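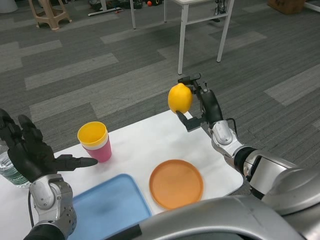
**Vitamin C in lemon juice: does keeping it in the fridge help?**

Food Science project, Selesby College. Final version 2020-05-08

Started this in March, then the labs closed, so the second half was done in a kitchen with a borrowed burette. Some results are thinner than planned.

## Why

Most recipe sites say squeezed juice "loses its goodness" overnight. None of them give a number. Wanted one.

## What I did

- Lemons from Ustell market, all one batch, unwaxed
- Squeezed by hand, strained through a tea strainer, mixed together in one jug
- Split into small jars: fridge with lid, fridge no lid, worktop with lid, worktop no lid
- Titrated with iodine, starch as indicator, 2 repeats for each jar
- Fresh juice first, then after one day, three days and seven days

Fresh juice gave 467 mg per litre, which is in the range given in the textbook (Alexiou, chapter on fruit acids). Everything after that is compared with the fresh figure as 100 per cent.

## Results

Fridge with lid hardly moved for the first three days. By day seven it had dropped a bit but still well ahead of the rest. Fridge without lid was worse than I expected, closer to the worktop jar with a lid than to its neighbour on the shelf.

Worktop, no lid: lowest of the lot. Down to 212 mg per litre on day seven, and the juice had gone brownish and smelled off. Stopped there, would not have drunk it.

So air seems to matter nearly as much as warmth. Did not test light separatly — the fridge is dark and the worktop isn't, so the two are mixed up in my results. Should have wrapped the worktop jars in foil.

## Problems

End point hard to see once the juice darkened. My two readings for the last worktop jar were quite far apart and I used the average, so treat that one with care.

Kitchen temperature not controlled. Heating came on in the mornings. Wrote it down when I remembered, which wasnt every day.

Evaporation from the open jars would make the juice stronger and hide part of the loss. Didn't weigh them. Would do that first next time.

## Still to do

Bottled juice for comparison. Bought a bottle of Truvis but ran out of iodine solution before I got to it. Also freezing — ice cube trays, one month, same titration. The graph needs error bars, will add when I have the spreadsheet back.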